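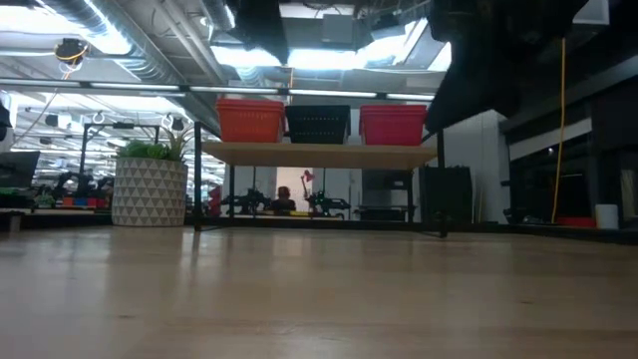 Basket Shelf for the Back of a Table: How to Set One Up and Keep It Useful

If you have a big wooden table that slowly disappears under mail, chargers, scissors, seed packets and half-used rolls of tape, I have a project for you! It takes one morning, it needs almost no tools, and you get your tabletop back. The idea is a slim metal rack standing along the far edge, one wooden board across the upper part, and a row of plastic baskets on the board. Everything underneath stays open, so light still comes through and you can see into the rest of the room while you work.

I've set up 4 of these now (two at home, one for my sister, one in a shared workroom in Siltgate) and I get a little giddy every time the baskets go up.

What you need

A narrow metal rack or frame with an open front. Thin black metal is my favorite because it almost vanishes once there's something colorful on top.
One shelf board, pale wood if you can find it. Mine came from the Cekaleck lumber yard, offcut bin, already planed.
Three plastic baskets with holes in the sides.
Felt pads for the feet.
6 short screws, if your rack has holes for fixing the board.
Medium and fine sandpaper, a soft cloth, and clear oil or wax.
A planter with something green in it (optional, but I will be trying to talk you into it).

Step 1. Measure the table, then measure your arms

Sit down where you normally sit and reach forward. If you can't touch the far edge without standing, the baskets should only hold things you need once or twice a day. My table is 138 cm long and I didn't want the rack running the full length, so I left room at one end for a plant.

Height matters too. You want the board high enough that you can look under it comfortably from your chair. Stack some boxes and sit with them for ten minutes before you commit. I skipped this the first time and ended up with a shelf exactly at eye level, which felt like sitting behind a fence.

Step 2. Finish the board on both sides

Please don't skip the underside! When you're seated you look up at the bottom of that board all day long. Sand both faces with the grain, medium paper first and then fine, and round the front edge over a little with your hand. Wipe off every bit of dust. Put on a thin coat of oil or wax, leave it for as long as the tin tells you, and buff. If there's a knot you like, face it down where you'll see it.

While the tin is open, do the tabletop. A table near a bright window shows every sticky ring as soon as the light slides across it, so wash it with barely soapy water, let it dry completely, and then give it a light coat as well. (Test a corner first if you don't know what finish is on there already.)

Step 3. Stand the rack up

Felt pads on first, then lift it into place. Dragging metal feet over wood will leave tracks, ask me how I know. Set it close to the back edge with all the feet fully on the table, and press down on each corner. If it rocks, add a second pad under the short leg. Lay the board across and screw it down from below. Check the screw length against the thickness of the board before you drive anything in.

If kids or cats use the room, fix the rack to the table or a wall with a bracket. A top-heavy shelf and a jumping cat are a bad match.

Step 4. Choose the baskets

This is the fun part. I'm completely sold on color here. An orange-red basket, a black one and a deep pinkish red one look wonderful together on pale wood, and the black in the middle ties in with the frame. You also stop needing labels pretty quickly, because "it's in the orange one" is easy to shout across a room.

Get the kind that tapers toward the base. They nest when they're empty, so you can keep a spare or two stacked inside the first one and pull it out when a project gets messy. The holes are good for airflow if you're storing damp garden gloves or onions.

Leave a finger's width between baskets if the board allows it. If they're jammed tight you'll knock one down every time you grab another.

Step 5. Fill them, lightly

Light things only. Yarn, cloths, envelopes, gloves, string. Anything heavy or breakable goes in a drawer. I stop when the contents reach the rim, and on the first of the month I tip each basket out on the table and put back what I used.

Step 6. Add the green

A large round planter beside the rack softens all those straight lines. I love a patterned one, and gray-beige triangles with white lines between them go with just about any wood. Plant something low and dense on one side and something spiky with long narrow leaves on the other, so the leaves fan out toward the upright. Use a saucer or a liner, set it on a cork mat, and turn the pot a little every time you water.

Care

Dust the board when you dust the table. Rinse the baskets in the sink every couple of months and let them dry upside down. Tighten the screws once in January and once in the summer, when the wood has moved a bit.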